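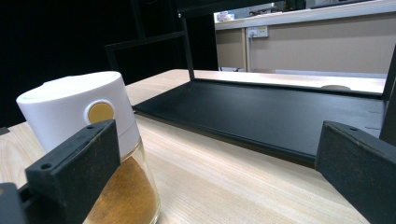

About us

Stilen is a small company that prepares examples for learning systems. Our customers build robots which have to pick up ordinary things and put them in ordinary places, and a robot of this kind learns mostly by being shown. We do the showing. We plan the tasks, we carry them out by hand with gripper tools, we check the recordings, and we deliver them with notes that another person can read.

We started when Lucian Costache and Tracey Wragg were both working at Miltton, in the same room but on different projects. Lucian was responsible for the software which trained the arms, and Tracey for the people who recorded the examples. They had a long disagreement about whose fault it was when the arm failed. Lucian thought the examples were too untidy. Tracey thought the instructions were written by persons who had never tried to follow them for a whole afternoon. After some months they agreed that both things were true, and that it would be useful to have a company where the one who writes the instruction must also carry it out. In our company this is still the rule. A new task is always recorded first by its author.

What we record

Most of our work is at the table. We use objects from the kitchen, the bathroom cupboard and the office drawer: jars, cups, trays, small shelves, boxes, cloths, pens. The movements are short. Take the jar and put it on the upper shelf. Take it from the shelf and return it to the tray. Move the cup so that the jar behind it can be reached. For a person these are very easy things, and for this reason it is difficult to describe them well. When we ask a new colleague to write down how they pick up a jar, the first text usually has one line. After a week at the table it has a full page, with the height of the hand, the side from which it comes, and what the other hand is doing meanwhile.

A task in our catalogue has 300 accepted examples before we call it complete. At present we have 131 tasks in the catalogue. Some of them are requested by a customer and belong only to this customer, and others are shared between all who subscribe.

We pay special attention to objects which are not friendly for a camera. Clear glass and clear plastic are the most known problem, and shiny metal lids are the second. Many collections avoid them, and then the robot is surprised in the first real kitchen it visits. We put them on the table from the first day of a project.
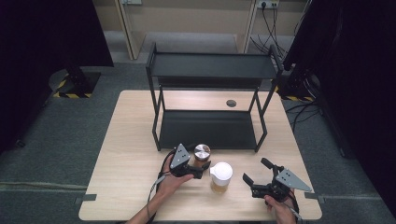

How a session goes

One session belongs to one task. The operator reads the instruction card aloud before starting, also when they have read it many times already. Then the objects are set in their starting places, and these places are changed between the examples according to a plan. We do not leave this to the operator's feeling. People who believe they are placing a cup at random will place it again and again near their stronger hand.

The operator works with a gripper in each hand if the task is for two hands. We ask for a calm and natural speed. Too slow is also a fault: a recording in which the person hesitates over each movement will teach hesitation. If a jar falls, the operator does not stop. They pick it up, if it is within reach, and they continue to the end, and the example receives the mark "recovered". We keep such examples in a separate group, and several of our customers ask for this group first.

An operator records for at most 3 hours in one day. The remaining time is for checking, for preparing objects, and for writing notes. We learned this limit from our own results, where the movements near the end of a long day became smaller and less exact, although the operators told us they were feeling fine.

How we check

Every example is watched by a second person who was not in the session. This person has the instruction card and four questions to answer. Did the example begin from the planned places? Was the task finished as the card says? Can the fingers of the gripper be seen at the moment of contact? Is there something in the recording which should be private? If one answer is not satisfactory, the example is returned, with a written reason. We do not use a number of stars or points. A sentence takes more time, but the operator can do something with it.

The checking is done in a program we wrote ourselves, called Kurup. It shows the views from the grippers and from the head side by side and keeps them at the same moment. It is not beautiful. Lucian has promised a better version, and we expect that it will be ready in April.

Our people

Lucian looks after the technical side, the customers' formats and Kurup. Tracey leads the recording room and the training of operators, and she is the person who decides when an instruction card is good enough to use. Our operators come from different occupations. Among them are a former dental nurse, a piano tuner and two people who worked in a sorting office. We do not ask for a technical education. We ask for steady hands, patience, and the courage to say that a card is badly written.

All operators have a normal contract with hourly pay. We do not pay by example, as we want them to be free to reject their own work. Their faces and voices are not part of any delivery.

Working with us

A first project usually takes 4 weeks. In the beginning we ask you to send us a description of your robot, the objects which matter to you, and, if it is possible, a few recordings in which your system has failed. The failures are more useful to us than the successes. From these we prepare a small trial called Fiser, with a few tasks only, so that you can test our files in your own training before you order more.

If you wish to visit the recording room, please write to us beforehand, so that we can keep a table free. Visitors are welcome to try the grippers. Please bring an object from your own kitchen, if you like, and we will see how well it can be held.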